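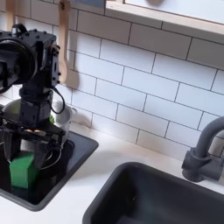
Wanted: two or three people to doubt a kitchen arm with us

Plondo is a shared workshop, and for longer than we like to admit it has had a robot arm over its small sink. The project goes by the name of Pisau. The arm is black, it has a two-fingered gripper, and the job we have set it is to pick a green block out of the basin and put it down somewhere else. That is the whole job. Anyone who has seen the videos online of robots doing the washing up should lower their hopes before reading further.

We are looking for people to join the build from the end of May until we either get it right or give it up. It is unpaid. Tea is provided, parts are paid for, and we cover travel up to 36 pounds a month if you keep your tickets.

Why we are asking

The two of us who started this have been at it too long to judge it fairly. Our log has 3,611 attempts in it, and we no longer agree on what we meant by "picked up" in the first 600. Amine counts a block that leaves the bottom of the basin. Owusu wants it held until it is let go on purpose. You can guess which of them reports the better results. I side with Owusu, for what it's worth, and I have yet to be persuaded that any of this beats a hand and a sponge.

What you would do

Run sets of attempts at the sink and write down what happened, including the dull ones. Go back through old entries and mark them again using one rule. Help redo the cable on the arm, which hangs in a loop at the wrist and which I would like to see tied in properly before it catches on something. Say so when a change has made no difference.

Who might suit

You can use a screwdriver and a spreadsheet. Some Python would help, but we can teach enough of it. You should be able to give one evening a week and stick to it. We have had plenty of keen people for a fortnight and would sooner have a slower one for the season. Retired fitters, students and people who mend their own washing machines are all welcome. You must be over 18.

Please don't apply if you want to tell us about the future of the home, or if you are hoping to sell us a camera.

What you get

Your name on the write-up, good or bad. Use of the workshop benches on your evening. A say in whether the thing carries on.

How to apply

Write to Alois Hollenstein, care of the Plondo front desk, in under 114 words. Tell us about something you built that didn't work and how you found out. No CV, please. We'll ask the likely ones to come in for an evening at the sink before either side commits to anything.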